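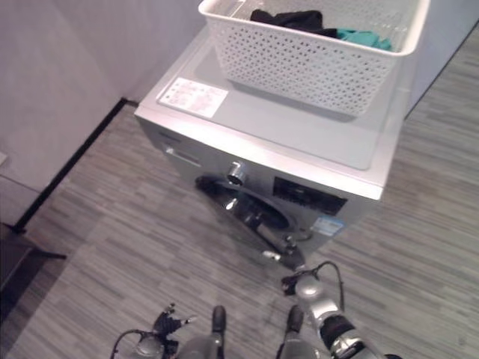
Ollovia is a shared laundry and drying room on the ground floor of the old Zikard building, open to anyone who lives or works nearby and would like to get their washing done without having to sit and watch it. We started with two machines and a borrowed ironing board. We have more than that now, but the way the place works has stayed much the same: you bring your washing in, put it in a machine, and come back when it has finished. People tend to stand their basket on top of the machine while they load, as with the white plastic one with the black and teal clothes in it, and that is fine by us as long as it comes off again before the spin. The machines are front loaders with a round knob for the programme and a small dark display next to it, so anyone who has used one at home will know what to do.

The name came from a sign that was already over the door when we took on the lease. It belonged to a shop that sold curtain fabric and had closed some years before. We meant to change it and never did. By the time we had the money for a new sign everybody was already calling the place Ollovia, so we had the old one repainted in the same letters.

What we do

Most of our members use the self-service room. You book a machine for a two-hour slot, either on the sheet by the door or by telephone, and the slot is yours from the hour. If you are more than 20 minutes late the machine goes to whoever is waiting. Dryers are not booked. There is usually one free, apart from Sunday evenings, when there usually isn't.

We also do service washes. Leave your bag at the counter before ten in the morning and it will be washed, dried and folded by five the same day. Bags left later are ready the following afternoon. We sort into lights, darks and towels unless you ask us to do it differently, and we wash at 30 degrees unless there is a note in the bag. Please write the note. We have had spoken instructions go astray between the morning and afternoon shifts, and a jumper that has been through a hot wash can't be put right.

The drying room is at the back. It has ceiling racks on pulleys and a dehumidifier, and it is the best place for wool, swimwear and anything with elastic in it. Things can stay up overnight. After two nights we take them down, fold them and put them on the shelf with a ticket.

Then there is the Lu table, which takes its name from the make of the sewing machine that lives on it. It is for small repairs, such as hems, buttons, split seams and pockets. The machine is free for members to use and there is a tin of thread in most colours. We run a mending session on the first Thursday evening of the month and there is room for eight people.

How we got here

The ground floor had been empty for a good while. It had a sound floor, a decent water supply and no heating. A group of people from the flats nearby, most of whom had no room for a washing machine, wanted somewhere closer than the launderette across the ring road, and the landlord agreed to a low rent for the first 3 years if we did the plumbing ourselves. We paid for that with a sale, a loan from a local fund and a lot of small sums from people who wanted somewhere to wash their duvets.

In our first year we did 2,553 washes. We know the number because every one was written down in a red account book which is still on the shelf behind the counter. We have more members now, some 300 at the last renewal, and the book has been replaced by a spreadsheet, which is quicker to add up but not as nice to look at.

We are a not-for-profit company. Whatever is left after rent, water, electricity, wages and repairs goes into a fund for replacing machines. Repairs take the most. Door seals and drain pumps are what go wrong most often, and a good many of the pumps are blocked with coins, hairgrips or collar stiffeners, so please go through your pockets.

How we look after the machines

Each machine is wiped down at the end of the day, including the inside of the rubber seal, where fluff and grit collect. The detergent drawers come out once a week and are rinsed in the big sink. Once a month every drum has an empty hot wash. We ask members to do just a few things:

Use the scoop provided. One level scoop is plenty, as the water in this area is soft.
Leave the door ajar when you have emptied the drum.
Don't overfill. You should be able to fit your hand in above the washing.
Take your basket with you or put it on the rack under the window.
No dyeing, and no horse blankets or dog beds in the self-service machines. We have one older machine set aside for these, and you need to ask for it at the counter.

We sell washing powder by the scoop and liquid by weight from the large drums. Bring your own bottle. Both are unscented. You are welcome to bring your own powder if you prefer it.

Who works here

There are four paid staff, all part-time, and there is always one of us at the counter during opening hours. All of us do all of the jobs, from folding to descaling. If you would like to know how to get a particular mark out, ask whoever is in. Between us we have tried most things on candle wax, engine oil and turmeric, with mixed results on the turmeric.

Opening hours and finding us

We are open from seven in the morning until nine at night, every day except bank holidays. Last wash goes in at half past seven. The 93 bus stops outside. There is a step at the front door and a level entrance through the yard at the side, with a bell. Two cars can pull up in the yard for unloading but not for parking.

Membership runs for a year from the day you join and can be taken out at the counter. You don't have to be a member to use the service wash, but it costs a little more.

Last updated: June

Comments

Is the older machine all right for a picnic rug with a waterproof back? It has got sand in it from the beach and I don't want to clog anything up.

Reply from Ollovia: Shake it out well first and then yes, ask for the older one. Cool wash, and hang it in the drying room afterwards. The backing won't like the dryer.

Been using the service wash since my hip operation and the folding is better than mine ever was. Could you say on here what the price is for a double duvet, please?

I left a grey pillowcase in one of the dryers, Sunday evening, end nearest the sink. It has a button missing. Will call in for it if it has turned up.

Please can we have the mending evening twice a month? It was full both times I tried.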